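Home About Archive Rooms Kitchen Contact

The white table, one winter in

Print this post | E-mail this post

So, the table. I've had a bunch of messages about it since I mentioned in November that I'd finally given up on the old pine one, and I kept saying I'd write it up and then I kept not writing it up, mostly because every time I sat down to do it the table was covered in stuff and I had to go clean it off first (and by then it was time for dinner).

The old one was a hand-me-down and I loved it, but it was dark, it was enormous, and you could lose a pair of scissors on it for a week. Our whole place is 1118 square feet and that table felt like it was using half of them. I wanted something light. I wanted to be able to see what I'd put down on it! I sew, I wrap things, I repot things I shouldn't be repotting indoors, and once a month I spread out all the bills and feel bad.

I looked at two. The first was the Erodell, $134, which was a perfectly nice table until I leaned on it in the store and it leaned back. The second was the Fuvura, $174, and I hemmed and hawed over the extra forty bucks for an embarrassing amount of time in the aisle at Jayawardena before a kid with a pallet jack needed me to move. I moved toward the Fuvura. It came home in the back of the car with the hatch tied down.

Putting it together took one evening and a bit of the next morning. The instructions have you attach the legs before the crosspiece and I'd tell you to ignore that and do it the other way around. Also there's one bolt that looks the same as the others and isn't. Check it against the picture on page two. I stripped a washer finding this out and had to dig through the coffee can for another.

What I really want to talk about is how to live with a white table, though, because it has turned me into a slightly different person. On the pine table, stuff just sort of landed. Keys, mail, a sock. On this one you see every crumb and every pencil mark, and for the first two weeks I was wiping it down constantly, like somebody in a commercial. I've calmed down since then. The rule I ended up with is that whatever has to stay out goes along the far end, in a row, and the big stretch in the middle stays bare until somebody's working on it. When you're done, your things go back to the far end or back in the closet. That's the entire system.

It's a soft, pale sort of white, closer to a very light gray, and I like it a lot better than the bright kind. Nothing glares at you in the morning, and it gets along with the walls, which are that landlord white I've never been able to love.

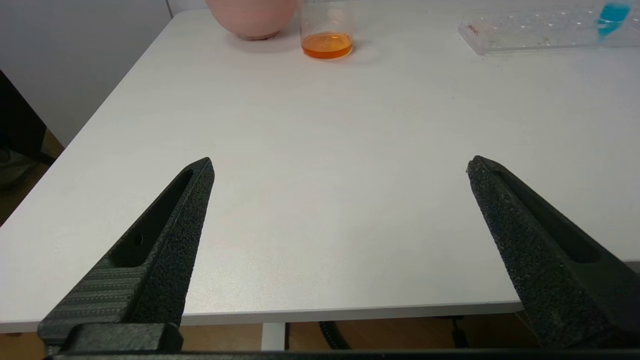 One reader wrote in to say that she tried the far-end rule on her own craft table and the far end just grew, a few inches a week, until it had reached her elbows, and she wanted to know what stops that from happening. She ended up putting a strip of masking tape across the top and nothing was allowed over it, but then the tape started to look like part of the table and she stopped seeing it.

I laughed at this for a while because I know exactly what she means. We had the same creep in January. What worked for us was dumb: I clear the far end too, every Monday night, all the way down to the surface, and then put back only what I'd go get if it weren't there. Half of it doesn't make it back. The tape dispenser always does. The stack of catalogs never does, and yet there's another stack the next week, so go figure.

A couple of cleaning notes for the people who asked.

Everyday stuff comes off with a damp cloth and a drop of dish soap. I bought a bottle of Truteck spray cleaner because it was on sale and it's fine, it smells like a fake lemon, but I can't say it does anything the dish soap doesn't.

Ballpoint is the enemy. Rubbing alcohol on a cotton ball, dab it, don't scrub. I got most of a grocery list off that way. You can still read "onions" if you get down low with a flashlight.

Please don't sand it. I had a 1000 grit pad left over from another project and figured anything that fine couldn't hurt, so I tried it on a scuff near the corner, and now there's a dull patch where the scuff used to be. A coaster lives on it.

Hot pans, no. I have a folded towel for that and so far everybody remembers it, except me, one time.

Would I buy it again? Yeah, I would. I do miss the drawer on the old table, where the batteries and birthday candles lived, and I haven't come up with a good home for the candles yet. They've been in the bread box since my birthday. If you've got one of these tables and you've figured out a way to hang a shallow drawer underneath without drilling up through the top, please tell me how, and tell me what size screws you used.

Next up is the closet all this stuff goes back into, and I'm going to need a few more weekends before I show you that.

Print this post | E-mail this post

Older Newer Top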